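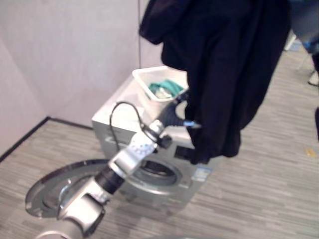 Trygve Fagerlund
Shut the door between loads and you'll be buying a new seal within a couple of years. I leave mine wide open all day and only push it to when the dog's inside.

Forums > Household > Laundry > Machines and Washing
Home New posts Members Search Log in

Thread: Dark clothes, front loader, and where to put the basket
Views: 1,683 | Shares: 2

dixit_g
Thanks Trygve. I should have put the question in with the photo, so this is the proper post. Silver front loader in the corner, grey vinyl planks on the floor. We moved into the unit in Nadeck in July and I've been doing darks on their own since then. Three things I can't settle with the other people in the house:

Door open or closed when the machine isn't in use.

Basket on top of the machine or on the floor. I use a white plastic one and keep it at the back corner against the wall.

Whether dark clothes need their own wash at all. I have a heavy navy thing that comes out with pale fluff on it nearly every time, and the teal cloths seem to be where it comes from.

Girish Dixit

Bayu Entili
Door open, yes. Basket on top is fine if it's only there while you load and unload. On spin ours walks to the front edge and goes over. I found it upside down behind the door one morning with the clean socks in it.

Domingo Villalba
Disagree with Bayu on the basket. Ours has lived on top of the machine for years and hasn't moved. If it walks, your machine isn't level. Put a spirit level across the top, front to back and then side to side, and wind the feet until it's right. Tighten the lock nuts afterwards or they creep.

Bayu Entili
It's level. The floor has some give in it. Timber, old house. You can level it all you like and the boards still bounce at full spin.

Domingo Villalba
Then it's the floor. Same result for the basket, I'll give you that.

dixit_g
Ours is vinyl over concrete as far as I know. It does hum but I haven't seen it shift.

laundry_lou
On the fluff. Wash the teal cloths by themselves. If they're anything like the cleaning cloths I buy, they shed a bit and pick up everything else as well, then hand it all over to whatever is dark. Mine go in with the tea towels and nothing else. Turn the navy thing inside out, zip it up if it has a zip, and don't pack the drum.

Ajith Varghese
What's the load size on it? With an 8 kg drum people read that as the amount to put in. It's the most you can put in, for cottons, on the long program. For a heavy jacket or jumper and a few other things I'd half fill it. Clothes need room to drop or they just roll around in a lump and the fluff never rinses off.

dixit_g
It's an 8 kg one. I've been filling it to the top most weeks, so that could be it. I wash darks at 40.

Ajith Varghese
Go down to cold for the darks. 40 is all right for towels and sheets. Navy fades faster warm and I've never seen it come out any cleaner unless there's grease on it.

Trygve Fagerlund
I'd keep the odd warm wash going though. If every load is cold the drum starts to smell, door open or not. We do sheets at 60 and once a month I run it empty on the hottest setting. Wipe round inside the fold of the rubber while you're there. You'll find hair, grit and usually a coin.

laundry_lou
Monthly is a lot. I do it when it smells.

Trygve Fagerlund
If it smells you've left it too long.

laundry_lou
Mine is eleven years old on the original seal, so I'm not going to change anything.

Bayu Entili
Check the filter too, Girish. Bottom corner on most of them, behind a little flap. Put an old towel down and a shallow tray under it before you undo the cap. Ours hadn't been opened by the previous tenants and there was a wad of grey felt in there the size of a fist.

dixit_g
I didn't know it had one. Will look tonight.

mothball
Can I ask a slightly different thing. Do people sort into the basket or sort at the machine? I've got a Skellena hamper with two sides, lights and darks, and my family ignore it completely. Everything goes in the left.

Domingo Villalba
Sort at the machine. Anything else is wishful thinking. I tip the lot on the floor, pull the darks straight into the drum and put what's left back in the basket for the next load.

mothball
On the floor? Then you're picking up whatever's on the floor.

Domingo Villalba
I sweep it first.

Ajith Varghese
This is where the basket on top is handy. Stand at the machine with the door right back, darks go down into the drum, anything that isn't dark stays up in the basket. No bending twice. I only take mine off when I press start.

Bayu Entili
That's all I was saying in the first place.

dixit_g
Update, Tue 5 February. Cleaned the filter. Two hair ties, a screw, and a lot of fluff, much of it teal. So Lou was right about the cloths. Washed the navy by itself on cold with a couple of pairs of jeans, inside out, drum about half full. Still some fluff on the collar but I got that off with a damp rubber glove. The rest was clean.

The door stays open from now on. It comes a fair way out into the room when it's right back, so I've told everyone to mind their shins.

The basket is going on the floor for the spin and back on top the rest of the time. That was voted on at dinner.

laundry_lou
Glad it worked. Give it another wash or two, there'll be fluff left in the seams.

Domingo Villalba
Still say check the level.

dixit_g
I'll borrow one from my brother on the weekend.

mothball
And the hamper?

Ajith Varghese
Label the sides. It didn't work here, but you might have better kids.

Comments: 28 | Likes: 40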